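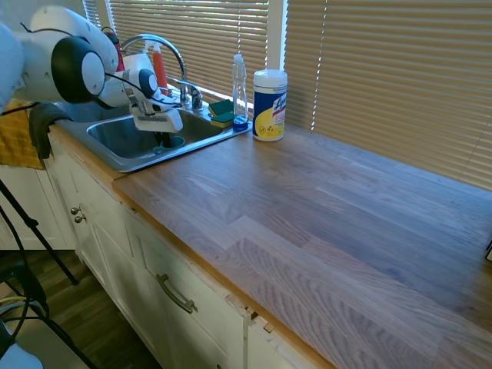 Marjorie Pearce wants it written down that she has never once oiled a countertop in her life and hers is fine. She also wants it written down that "fine" includes the black patch behind the faucet, which she regards as character. Both noted, Marjorie. You are now in the permanent record.

January, countertop finish test, second entry. First entry is in the old book, under the coffee ring, and is mostly a shopping list.

Where things stand: 27 coupons of butcher block, all sawn from one length of offcut from the Mapplebeck job, so at least they share a childhood. Nine got Pamero oil, nine got Ukis hardwax, nine got the plain mineral oil we have been using since before I could be blamed for it. Three coats each, by rag. Every coupon has one sawn edge left the way a sink cutout leaves it, end grain and all, since the cutout is where every callback we've ever had has started. Nobody phones about the middle of a counter.

Cure time was 30 days on the rack over the bandsaw. Kieran wanted to start after a week. The Pamero can says a week. The Pamero can also says "satin" and I have seen no evidence for that either.

The rack turned out to be a poor choice. Coupons 4, 5 and 6 picked up a dusting of walnut from somebody's box lids and had to be wiped down and given a light rub. They look all right. I have put a pencil W on the back of each so we can throw them out later if they disagree with us.

Water test, started 8:15 a.m.

Method, for whoever does this next: wet paper towel folded in four, laid on the face, glass jar on top to keep it down. Leave 90 minutes. Lift, blot, look at it sideways under the bench lamp, write down what you see before you talk to anyone. That last step was added after coupon 2, when Kieran said "ooh, that's bad" from across the room and I found I agreed with him.

Faces:

Mineral oil: rings on all nine. Dark, with a crisp edge, you could trace a coin from them. Most faded by lunch, leaving raised grain that feels like a cat's tongue.

Pamero: faint rings, gone within the hour on all but the W coupons. Grain raised slightly. Coupon 5 still has a pale crescent at the time of writing. I am keeping an eye on it and it is keeping an eye on me.

Ukis: nothing on the face. Water sat on it in beads looking pleased with itself. No raised grain that I could feel, and I went back over them with my eyes shut, which got a remark from Marjorie.

At this point Kieran declared Ukis the winner and went to put the kettle on.

Edges:

I stood each coupon on its sawn edge in a tray with a finger's depth of water, same 90 minutes. Dried them off and measured thickness right at the edge against the pencil mark from this morning.

Mineral oil drank like a wedding guest. Every one swelled, and two opened a hairline along the glue joint. I expected this. It's still unpleasant to watch.

Pamero swelled a little, evenly, and no joints moved.

Ukis is the interesting one. Six of the nine hardly changed. The other three swelled nearly as badly as the mineral oil, and all three from the same end of the rag session, when the tin was getting low and I remember being generous with the face and quick with the edge. So the product works when you put it on, a finding I intend to publish widely. But it goes on so thin and dries so clear that on end grain I can't tell by looking whether I have one coat or a rumor of one. The oil at least stays blotchy until it's had enough, and you keep going until it stops being blotchy.

Tried wetting the edge with a damp fingertip to see if it darkens. It does on the bad three and doesn't on the good six. Quick check, costs nothing, should go on the job sheet.

Sanding question, which Kieran raised and I promised to address: does it help to take the sawn edge finer before finishing? We go to the usual grit and stop, on the grounds that no customer has ever put their head in the cutout. I took three spare scraps to 1,000 on the edge, by hand, with the radio on. Finished with Pamero. Same tray. They swelled a touch less than their rougher cousins, and they are lovely to hold. My thumb is not. At that rate of labor we'd have to charge for the edge separately and explain it, and I don't want to be in the room for that.

Three scraps prove very little, before anyone quotes me.

The Zirnero sealant, under the rim: I was asked to include this and I mostly haven't. The tube arrived with the nozzle already cut and a plug of cured sealant in the end of it, so it's gone back. What I will say is that a bead of anything under a sink rim gets credit for a lot of work the edge finish is doing, and then takes all the blame. Of the last few counters we pulled up, the bead was whole and the wood had gone black an inch back from it. Water gets in at the faucet hole, travels along underneath, and comes out wherever it's least convenient. Marjorie's patch is in exactly that spot. I mentioned this. She said it had been there since her second kitchen and that she and it had an understanding.

Things that went wrong, for completeness:

Numbered two coupons 14. One is now 14 and the other is "14 (the other one)". The real 15 is fine.

Used the blue towels on the first tray. They bleed. Coupon 1 has a light blue corner, excluded from face results, still in for edges.

Jar on coupon 22 got borrowed for screws at 9:40 and put back at some later time by a person who says it wasn't him.

Provisional view, subject to the lemon juice test, which I expect to be upsetting: Ukis on the top, two extra coats of Pamero on every cut edge and inside every hole, and check whether the one will stick to the other before we promise it to anyone. I suspect not over fresh oil. The Ukis leaflet has a paragraph on compatibility that manages to avoid the question in four languages.

To do:

Overlap strip, Ukis over cured Pamero and Pamero over cured Ukis, on whatever offcut is left.
Lemon juice, vinegar, cold tea. Red wine if somebody else is buying.
Move the rack away from the bandsaw.
Return jar lids.
Ask the Mapplebeck people if they've been oiling theirs. They'll say yes. Take the fingertip test with you.

Coupon 5 update, 4:50 p.m.: crescent still there. Kieran thinks it's the walnut dust. Marjorie thinks it's character.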